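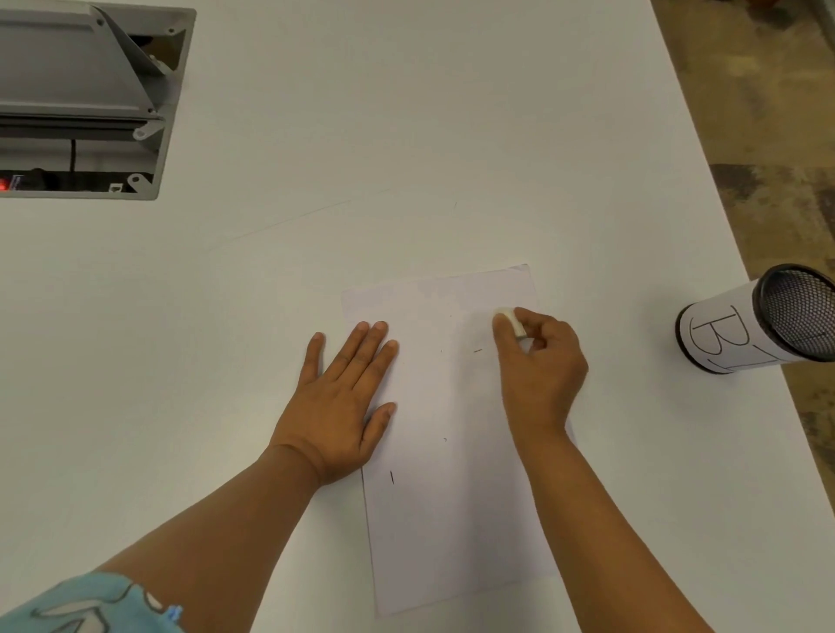 Photos: Hatem Belkadi, Ustance Robotics Club

May
By Fadwa Metwally, Course Coordinator

Section 4. Preparing the Paper Tasks

4.1 The paper tasks teach the Ouali arm to handle sheets and small objects. Teams first perform each task by hand and then write the motion steps for the arm.

1. Clear the working area and lay one sheet of plain paper on the table in portrait direction.
2. Make three short pencil marks on the sheet.
3. Hold the sheet flat with the left hand, fingers spread. Pinch the eraser between the thumb and index finger of the right hand and rub out the marks.
4. Write down each change of grip in the team log.

Note: Stray pencil lines on the tabletop must be removed at the end of the session.

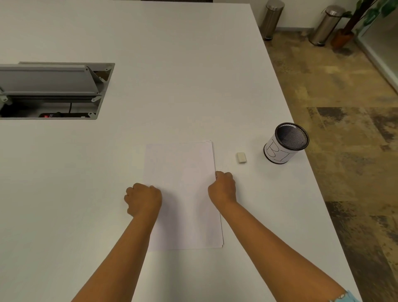
4.2 The stacking task is scored on alignment and is entered in the log under code 226. Each team repeats it until two members agree on the order of the motions. One hand steadies the stack on the left while the other grips the right edge of the sheets, and both contacts must be entered as separate steps. The eraser stays on the table, clear of the paper, and the pen holder is kept farther to the right.

5. Square the stack by hand.
6. Enter the steps in Hidix and save the file under the team name.
7. Ask the instructor to check the file before the arm is switched on.

Caution: Keep hands and sleeves out of the arm's reach when it is powered – this applies to observers as well.

Caution: Do not place paper over an open cable box.

Related sections
Section 3. Connecting the Ouali Arm
Section 5. Team Log and Scoring
Section 6. Storing Equipment After Tuesday Sessions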